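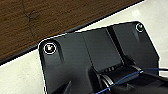

Black moulded plastic part with rounded corners and round screw holes.

Vimel Dravura opening trainer, French Defence edition

Item 1098
Supplier: Vikisell
Format: printed course book and downloadable PGN file
Language: English
Level: club player

The Dravura series covers one opening per volume. The French Defence edition gives Black a full repertoire after 1.e4 e6 2.d4 d5, with one main line against each serious White try and a second option where the main line is very forcing. The author is Felicja Sowa. Analysis was checked by Bogumił Nowicki.

Contents
The course has 16 chapters. The first four deal with the Advance Variation, 3.e5 c5, including the lines where White gives up the d4 pawn for quick development. Chapters five to nine cover 3.Nc3, to which Black replies 3...Nf6. The Steinitz (4.e5) takes up most of this part; 4.Bg5 is met by 4...Be7. The Tarrasch, 3.Nd2, is answered by 3...c5, and the positions with an isolated queen's pawn have a chapter to themselves. The remaining chapters treat the Exchange Variation, the King's Indian Attack with 2.d3, and minor second moves.

The bad light-squared bishop is discussed where it arises. Typical remedies are ...b6 and ...Ba6, or the longer route by d7 and e8 to h5.

Exercises
There are 50 exercise positions, printed without hints. Solutions are at the back and refer to the chapter and line concerned. Almost 10 of them are endgames, mostly with Black's knight against a bishop.

PGN file
The file contains all the lines in the book with short text notes. It opens in any program that reads standard PGN. Variations are nested, so a viewer that shows only the main line will leave out most of the material. No engine is supplied.

Lis cards
The Lis card set for this volume is sold separately. Each card has a diagram on the front and the recommended move on the back. Card numbers follow the chapter order of the current printing. Owners of the older printing should use the conversion table in the PGN download, as the Exchange chapter was moved in October.

Delivery
The book is sent by post. The download link is sent by email once the order has been accepted. Downloads cannot be returned after the link has been opened.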